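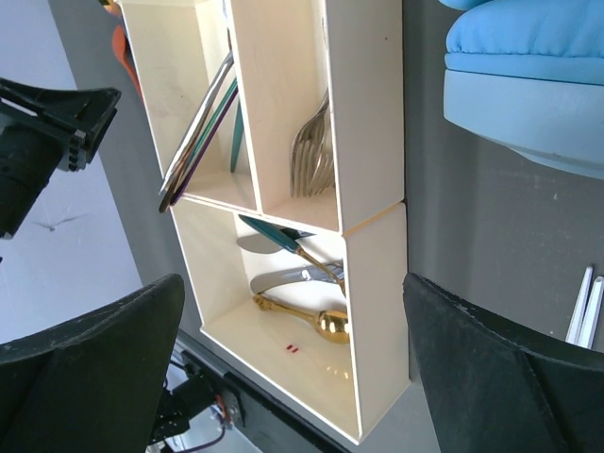

4.2 Withdrawals and empty pens in the poultry sections

Figure 4. Cutlery organiser with three compartments, long utensils leaning in one of them.

Entry books first, then the pen sheets. The books tell you what people meant to bring and the pen sheets tell you what was in the pen when the judge walked past. We had both for Clundudon, Omlow and Handira. Girard kept its pen sheets but the entry book had been rewritten after the show, so Girard is left out of the matching and only comes back in for the steward interviews.

Across the three shows there were 2,036 entries over five seasons. Repeat entries of the same bird in different classes are counted as separate entries, same as the shows do it. We went back and forth on this. Counting birds would be better but ring numbers weren't recorded for the juvenile classes at Omlow and a fair few at Handira were unreadable.

An entry was marked withdrawn if there was a line through it before judging started, and absent if the pen was simply empty. Not the same thing. A withdrawn bird frees the pen and the steward can close up the row. An absent bird leaves a gap, and the judge stands there while somebody goes to look for the owner. Stewards at all four shows brought this up without being asked.

Most withdrawals came in late, after the schedule had gone to the printer. Reasons given were moult, a damaged comb, transport falling through, and "other", which at Clundudon was used for nearly everything. We didn't try to split "other" any further. Moult was given mainly for the large fowl and hardly ever for bantams, and we can't say if that is the birds or the people.

Absences look different. They bunch in the cheap classes, the ones where the entry fee was small enough that people seem to have entered several birds and picked the best on the morning. Eggs too, though eggs aren't in a pen and the Omlow sheets list them on a seperate page. Where the fee was charged per exhibitor instead of per class (Handira, later seasons only) the gaps got worse. Small sample, no test run on it. Worth a note to show secretaries all the same.

Penning time matters as well. Handira closes the shed doors early and anyone arriving after that is turned away, so some of what we call absent was really late. Clundudon lets people in until the judge reaches the row. One steward there, Tülin Güneş, kept her own list of late arrivals on the back of the pen sheet and it is the only direct record we have. Her list covers the waterfowl and nothing else. On it the late birds were mostly from exhibitors who also had stock in another section and had to unload that first. Cattle before ducks, basically.

We did ask whether the Tuesday deadline for withdrawals at Omlow made any differnce. Can't tell. The deadline was in the schedule every season but the stewards said they took phone calls right up to the day, and the entry book doesn't say when a line was drawn. Two colours of ink in places, no key to either.

Pen hire is the cost nobody at the shows had worked out per bird. The largest contract we saw, at Clundudon, was $2,000 for the season, paid on the number of pens ordered, with nothing back for pens left unused. Ordering goes off the entry count. So every absence is a pen paid for. A show could order short and bet on the gaps, and Girard's secretary told us they had tried it in a wet August and ended up with pigeons in rabbit hutches. They order in full now.

Limits. The pen sheets are filled in by hand, quickly, by people doing other jobs. A dash could mean absent or could mean not placed, and at Handira it meant both, depending on who held the clipboard. Where we couldn't decide we left the entry out of the absence count but kept it in the total, so the absence rates in the next section will be on the low side. Disease restrictions also closed some classes outright. Those were dropped, entries and all, before matching.

Coding rules are in the appendix. Fee schedules by show and season follow in 4.3.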